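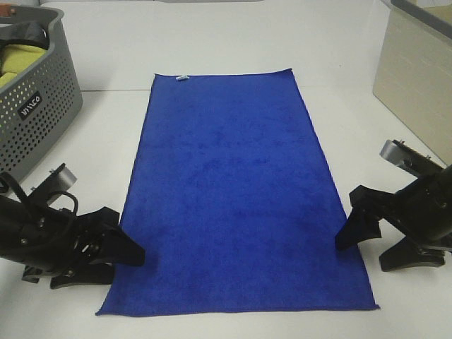 Tuchlage und Ablage, 6. Mai 2018

Blaues Mikrofasertuch (Plelteo) längs auf weißem Tisch, Etikett an der hinteren Kante. Vor dem Falten glattstreichen, Wellen in der Mitte geben sonst schiefe Kanten. Gewaschen mit den übrigen 13 aus der Charge Cedgate, ohne Weichspüler.

Lochbox bleibt am Tischrand,

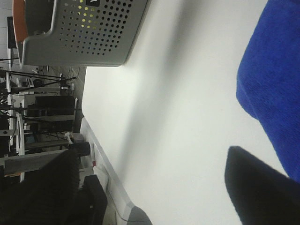 Öffnung frei halten, gefaltete Tücher stehend hinein. Faltmaß im Heft auf 29 cm festlegen. Offen: Flor mal mit, mal gegen den Strich, Farbton wirkt dadurch fleckig. Saum prüfen.
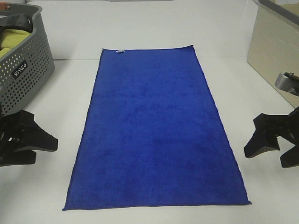

Kommentare (2)

Iolo Gethin: Bei uns erst längs, dann quer gefaltet, Etikett nach innen. Hält besser.

Gast: Gilt das Maß auch für die Tücher von Lestgate?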